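木质台面的日常养护与翻新:上油、除渍、打磨

更新日期:2020年1月3日

本页内容适用于实木拼板台面和实木直拼桌面,包括厨房操作台、餐桌和工作间的木台。贴面板和三聚氰胺饰面板不适用,这两类板材的表层不吸油,打磨会直接磨穿。

一、先判断表面是哪种处理

取一滴清水滴在不显眼的位置,等五分钟。水珠保持圆形,擦掉后没有痕迹,说明表面有成膜涂层(清漆、聚氨酯漆)或者油层仍然完好。水滴摊开,木材颜色变深,说明油层已经耗尽,需要补油。

区分油面和漆面可以用指甲。在台面背面或侧边轻轻刮一下,漆面会留下发白的细线,严重时起薄片;油面只有压痕。漆面不能直接上油,油渗不进去,会在表面形成一层发黏的膜,灰尘粘上去之后很难清理。

蜡面单独处理。用白棉布蘸少量无味矿物溶剂擦拭,布上出现黄褐色蜡质,即为蜡面。上油之前必须把蜡全部除净,一般要擦三到四遍,每遍换一块干净的布。

二、清洁

日常清洁用拧干的微纤维布,顺木纹方向擦,随后用干布再擦一遍。中性洗洁精每升水加两毫升即可,浓度高了会加快油层流失。

以下几种东西不要用:含氨的玻璃清洁剂、含氯漂白剂、钢丝球、三聚氰胺海绵。三聚氰胺海绵属于细磨料,在漆面上擦几次就会出现失光斑块,在油面上会把油层磨薄。白醋稀释后可以偶尔用于去味,但不要在橡木上与铁质器具同时使用。橡木含单宁,遇到铁离子和水会出现蓝黑色斑点。

缝隙里的面包屑、木屑用干的软毛刷清理,再用吸尘器的窄嘴吸走。吸嘴上最好套一圈毛刷头,硬塑料边缘拖过台面会留下灰色擦痕。

三、常见污渍

白色水圈。杯底热气或水分进入涂层浅层所致。先把台面放置24小时自然干燥,很多浅水圈会自行消退。仍有残留的,漆面可隔一层棉布用低温熨斗(不开蒸汽)压三到五秒,抬起检查,重复不超过六次。油面用灰色百洁布蘸台面油顺纹轻擦,擦完抹去余油。

黑色斑点。多为铁渍或水分长期渗入后的霉变。铁渍用草酸溶液处理:每百毫升温水加五克草酸,戴手套和护目镜,用毛刷涂在整块板面上,只涂斑点处会留下浅色轮廓。静置十五分钟,用清水擦洗三遍,干透后再打磨。草酸结晶的粉尘刺激呼吸道,打磨前一定要确认已经洗净,并佩戴防尘口罩。

油渍。新鲜油渍撒玉米淀粉或滑石粉,盖厚一点,过夜后刷掉。陈旧油渍难以完全去除,可以在下一次打磨时一并处理。

墨水、记号笔。棉签蘸75%酒精,从外圈向中心点擦,棉签变色就换。虫胶漆面遇酒精会溶解,不能用此法。

胶水。白乳胶用湿布敷软后以塑料刮片铲除;瞬干胶等完全硬化后用刮片平推,残留部分交给砂纸。丙酮会损坏大多数漆面。 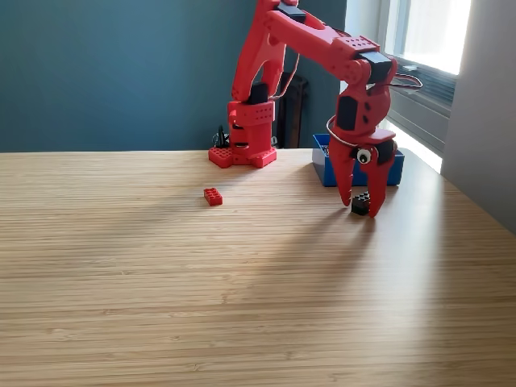

上完油的台面多久可以正常使用?

硬质蜡油类产品在室温20度、通风良好的条件下,八小时后可以轻放干燥物品,七天内不要接触水,也不要铺桌布或垫板。纯亚麻籽油和桐油固化慢得多,单遍需要两到三天,整体固化要三周以上。判断方法是用白纸巾用力按压,纸上没有油印,闻起来没有明显的溶剂味。

四、打磨

需要整体翻新时,按120、180、240目的顺序进行。表面划痕较深的,从80目开始。不要跳号,120目直接换240目,前一道的砂痕会残留在木纹里,上油后才显现出来。

偏心砂光机使用时先放平再开机,移动速度控制在每秒三到四厘米,相邻两道重叠一半。不要额外加压,机器自重足够,加压会产生螺旋纹。边角用手工砂块,砂块底面垫一层软木。倒棱只需要240目走两遍,倒得太圆以后不好修正。

每换一道砂纸,先把粉尘吸净。上一道脱落的粗砂粒混在粉尘里,会在下一道工序中划出新痕。180目之后用湿布擦一遍全表面,让木毛竖起,干透后再用240目磨平。这一步省掉的话,台面第一次沾水就会发毛。

油面打磨到240目为止。继续用400目甚至2000目的砂纸,木材表面会被压实抛光,油的吸收量明显下降,固化后的保护层偏薄。2000目水砂纸适合漆面抛光,不要用在准备上油的木面上。

五、上油

本站测试间使用的是Grodidard台面油和Altanel硬质蜡油,两种都可以按下面的步骤操作。

1. 室温保持在15到25度,相对湿度低于65%。
2. 充分搅拌,不要摇晃。罐底的沉淀是消光剂,搅不匀会出现光泽不一的条带。
3. 用无绒棉布或短毛滚筒薄涂。一张测试桌面,第一遍用油29克。
4. 静置十五分钟,观察吸收情况。端面吸油快,干了就补。
5. 用干净棉布把表面余油全部擦掉,先横纹后顺纹。
6. 间隔八到十二小时,用灰色百洁布轻擦,再涂第二遍,用量减半。
7. 新木面涂三遍,旧油面补油一遍即可。

背面和侧边也要涂,遍数与正面相同。只涂正面的板,两面吸湿速度不一样,冬季供暖后容易翘曲。测试间12月做过对照,只涂单面的一块拼板宽688毫米,供暖开启后中部出现了肉眼可见的凹弯,双面涂油的那块没有变化。

用过的油布有自燃风险。亚麻籽油、桐油和多数硬质蜡油在氧化时放热,布团堆在一起,热量散不出去。处理办法是浸透清水后装入带盖的金属桶,或者在室外单层摊开晾干,完全发硬后再丢弃。不要揉成团扔进垃圾桶。

六、支架与固定

台面与下方柜体之间要留出木材伸缩的余量。顺木纹方向基本不变,横纹方向在季节更替时每米可变化三到五毫米。固定件的螺孔在横纹方向应为长圆孔,螺钉配平垫圈,拧到刚好贴紧即可。

Pivgate的Z形扣件可以用在带槽的边框上,槽深八毫米,扣件间距不超过三十厘米。没有开槽条件的,用带长圆孔的角码,Böttcher的薄型款厚度较小,抽屉上方空间紧张时比较合适。完全用胶粘死的台面,遇到干燥的冬天通常会从拼缝处开裂。

台面完成高度按使用者肘高减去十到十五厘米计算。坐着用的桌子,桌面高度710毫米适合身高偏矮的使用者,椅面需要相应降低。桌脚不平时,在短的那只脚下垫毛毡片,不要去锯长的三只。

七、裂缝与凹坑

宽度不足一毫米的细裂缝,用同种木材的240目砂粉加木工胶调成膏状填入,略高于表面,干透后磨平。宽于一毫米的裂缝先观察一个供暖季,确认不再扩大后再填,填料用环氧树脂加矿物色粉。填充前在裂缝两侧贴纸胶带,可以减少后续打磨量。

凹坑如果纤维没有断裂,可以用蒸汽恢复。在凹处滴几滴水,等两分钟,盖湿棉布,用熨斗尖端中温按压十秒,掀开看一次。多数浅坑两三次即可鼓起。纤维已经切断的刀痕不能用此法,只能打磨或填补。

八、补油周期

操作台水槽两侧:每三个月一次。
操作台其余部分:每半年一次。
餐桌:每年一次。
工作间木台:表面发白、滴水测试不合格时再补。

读者Bernd Buschmann来信询问食用油能否代替台面油。橄榄油、花生油和葵花籽油都不建议使用,前两种属于不干性油,葵花籽油固化很慢,留在木材里都容易酸败发黏。已经涂过的台面,用热的洗洁精水擦洗两遍,干燥后从120目开始打磨,表层气味去除后再重新上油。核桃油属于干性油,可以用于砧板,但家中有坚果过敏者时应改用矿物油。

剩余的台面油倒入容量较小的玻璃瓶,尽量装满,减少瓶内空气。瓶口擦净后再盖,标明开罐日期,存放在阴凉处。表面结皮的油先把皮挑出,余下部分用滤网过滤后仍可使用;整罐变稠、拉丝的应按有害垃圾处理。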